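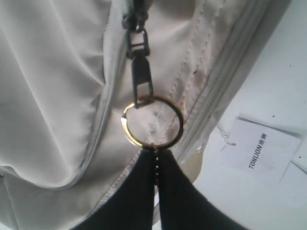
Several managers in the Tellcombe Fantasy League wrote after the draft to ask why the waiver order no longer resets each week, and one asked whether a claim made in the opening round would leave a team at the back of the line until December. The league office has reviewed these messages and offers the following clarification.

Under the rules now in effect, waiver priority is set once, in reverse order of the draft, and changes only when a claim is awarded. A manager whose claim succeeds moves to the end of the order. A manager who submits no claim, or whose claim is denied, keeps the same place. A team that claims a player in the opening round will therefore move up again as other teams are awarded players of their own.

Claims are processed at 3:00 a.m. Eastern. Any claim entered after that time is held for the next run. Managers may list up to 15 claims in order of preference and should check that each one names a player to be dropped. A claim without a drop will be rejected if the roster is full, and the office cannot restore it afterward.

Free agents who clear waivers may be added at any time until the start of their own game. Players dropped after kickoff remain locked until the next waiver run.

The Binden and Clerano divisions will continue to use separate player pools. A player held by a team in one division may still be available in the other, and managers who enter a team in both are reminded that trades between divisions are not permitted. Trades within a division are open for review for 24 hours. An objection must be filed in writing through the league page and must state the grounds. Disagreement over a player's value is not sufficient grounds.

The injured reserve slot may be used only for a player officially listed as out or on a reserve list. Players listed as questionable or doubtful do not qualify. If a player in the slot returns to active status, the roster will be frozen for new additions until the player is moved or dropped. Lineup changes among players already on the roster are not affected.

Total registration for the season stands at 2341 teams, of which 414 are new to the league. First-time managers are encouraged to read the scoring page before setting a lineup, as the Karabulut Cup, the league's midseason knockout event, awards a half point per reception while regular play awards a full point. Entry to the Cup is limited to 60 teams and closes at noon on the last day of September.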